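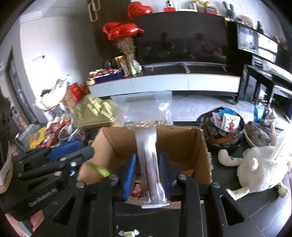
Figure 1. Packing station with open carton and snack assortment.

Wesden Student Packaging Project
Section 3: Filling the Mixed Snack Carton
19 August 2019

3.1 Purpose

This section reports on the packing stage of the mixed snack carton developed for the Listard course unit. The aim was to determine whether small, individually wrapped goods of different shapes could be packed in one plain cardboard box without dividers, and whether the order of packing affected the condition of the contents on arrival.

3.2 Materials

The goods were bought as ordinary retail packs and sorted by shape: long narrow packets, small wrapped pieces, twist-wrapped candies, and rigid items such as plastic tubs. Cartons were reused from earlier deliveries to the department. Several had rough upper edges where the original flaps had been removed, and these were kept in the trial, as the brief required used stock wherever possible. The target weight for each filled carton was 500 grams.

3.3 Procedure

Each carton was placed open on the table with the unsorted goods to its left. Two packing orders were compared. In Order A the small wrapped pieces were placed first and the long packets laid over them. In Order B the long packets were stood upright against the walls and the small pieces were used to fill the gaps. In total, 80 cartons were packed between March and the end of the trial, of which 46 followed Order A. Filled cartons were carried by hand to the Botha building, opened, and checked for crushed or split wrappers.

3.4 Observations

Order A was quicker, but the long packets tended to slide toward one end when the carton was tilted. Order B held the packets in place -- provided that the gaps were filled tightly -- and was harder to learn. Twist-wrapped candies caused the most delay in both orders. They rolled off the pile and had to be gathered from the table before the carton could be closed.

Torn carton edges caught on thin film wrappers on 3 occasions. The group now folds a strip of paper over any rough wall before filling begins.

3.5 Further Work

The closing method has not been settled. Paper tape from Flastura is to be compared with a tucked lid, and the results will be reported in Section 4 together with the material costs.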